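The day the Zalteo wouldn't stop

I'd been promised a gentle morning out with a robot, and for the first 100 metres that's what I got. The Zalteo is a delivery machine made by a small firm called Larkar, and Iveta Lukáč, who runs the road tests, let me walk beside it with a biscuit in one hand (a mistake, as I'd soon need both). Then it reached a patch of shade, sped up and carried on as if we weren't there.

Iveta pressed the stop button on her handset. Nothing! She pressed it again and started running, so I ran too – badly, in the wrong shoes – while the robot trundled into the kerb and sat there with its wheels still turning. She reached the red switch on its back and that was that. One bent bracket, one lost biscuit.

Back at the workshop, Suryani Setiawan went through the log. The handset had dropped its link 3 seconds before the robot sped up, and the robot should have halted by itself the moment that happened. It didn't, because a software update in November had set the wait to 200 seconds in place of 2. A typing slip, and it had sat there all winter.

The speeding up was a separate fault. Going from bright sun into dappled shade had muddled the camera, and the software took the dark patches for a slope and gave the motors more power to climb it. I found that oddly easy to forgive. The stop button, less so.
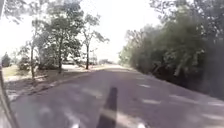
Larkar has since put the wait back to 2 seconds, and the handset now buzzes if the link so much as wobbles. Iveta also wants a second person on every run, close enough to grab the red switch. I've been asked back and I've said yes, in trainers this time.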